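**Notes from the Repair Bench**

Many of you stopped me after the last potluck to ask what on earth we do with all those old desktop computers people keep leaving by the side door, and I promised I'd write something longer than my usual paragraph. So pour yourself something cold and bear with me, because I do go on when the subject is computers.

The short answer is that we take them apart, save whatever is worth saving, and send the rest to the metal yard in Castellanos. The long answer starts with a screwdriver and a soft brush, and with Primo Bellini, who has been teaching the beginners' table since the spring and who has the patience of a saint with anyone who has never opened a case before. He likes people to start with the hard drive. It holds the family pictures and the tax returns, so it should be out and labeled before anybody gets excited about the rest. In a lot of the office towers we get, the drive rides in a colored plastic caddy, and once you find the latch you don't need a tool at all. People are so pleased when it swings free!
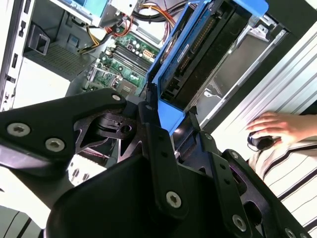

Please, if you are donating a machine, tell us whether you want the drive back. We had 13 towers come in over one long weekend with not a single note on any of them, and Bernadette Haddad spent two evenings on the phone tracking down owners. She was very gracious about it (more gracious than I would have been). A strip of masking tape with your name and "keep" or "wipe" on it is all we need.

After the drive come the cables, and this is where newcomers get nervous. Don't be. Thin data cables come off by the plug, never by the wire, and the fat power plugs have a little clip you press with your thumb while you wiggle. I still wiggle too hard. If you're planning to put the machine back together, draw yourself a map first on the back of an envelope, or take a snapshot with your phone, and write down which plug was where. Primo keeps a stack of Lukodeo notebooks at the table for this purpose and you are welcome to one.

Then there's the processor, which sits under a hinged metal bracket. With the bracket up and the chip out you are looking at a great many tiny contacts, and those must not be touched, brushed, blown on or leaned over with a cup of coffee. We've lost a couple of good boards that way.
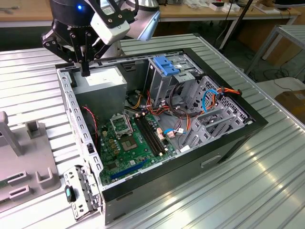 I should say a word about memory, too, as it is the part we're asked for most. If you have sticks of it in a drawer from an upgrade you did years ago, bring them along, even if you have no idea what they fit. Bernadette sorts them into the Fellus trays by type, and we've already matched 84 of them with machines that went back out to families and to the after-school room in Lusov. A bit more memory and a good dusting can give an old computer several more years of homework and recipes, and it does my heart good to see one carried out the door again.

As for the cases themselves, lay them flat on their side with the cover off before you do anything. Everything is easier when you can look straight down into it — and dropped screws land somewhere you can find them, most of the time. We do sell the better empty cases for a small donation, so ask if you're building something. 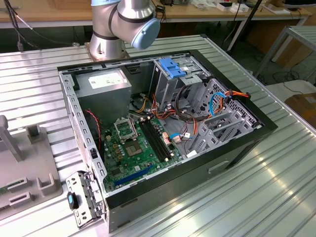 LUSOV — August 19, 2018

The fall session is open for sign-up, and there are places left at the beginners' table. You don't need to bring a computer or know a thing about one. Wear short sleeves or roll them up, leave your bracelets at home, and bring reading glasses if you use them, as the printing on those little connectors gets smaller every year. The fee is 40 dollars for the whole session, and if that's a stretch for you just have a quiet word with Bernadette.

We could also use more small jars with lids. Baby food jars are perfect.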